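Looking after a white work table

A matte white top shows every mark, so wipe it down at the end of each day with a damp cloth and a drop of dish soap. Dry it right away. Skip scouring powder and the rough side of the sponge - both leave shiny patches that don't come out.
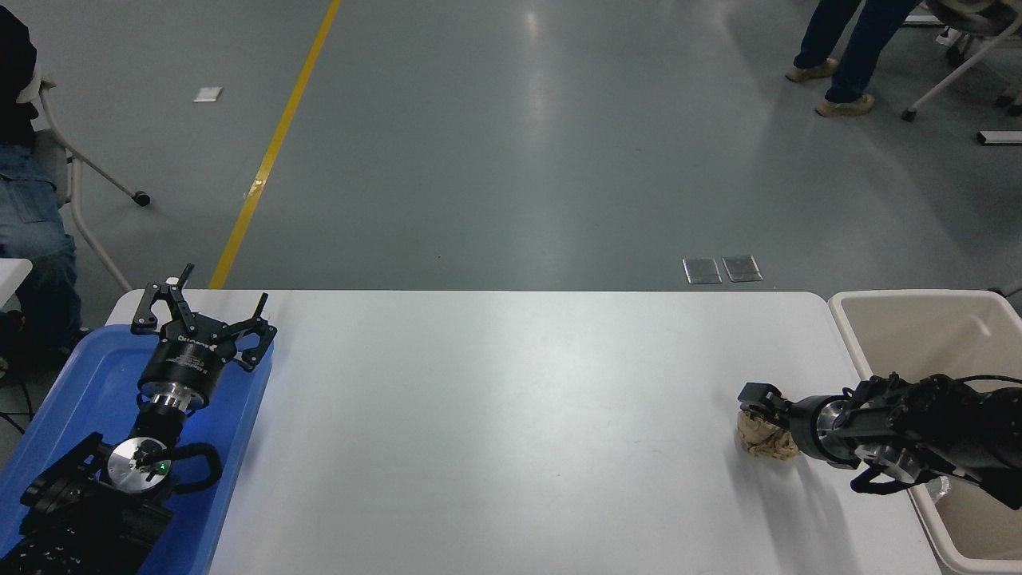 For pen and marker, put a little rubbing alcohol on a cotton pad and dab from the outside in. Test a corner first. Old glue comes off with a plastic scraper held nearly flat.

Keep oil, paint and small parts on a tray with raised edges. Check the leg bolts every January and tighten any that turn by hand.

Marietjie Gumede, 30/09/2022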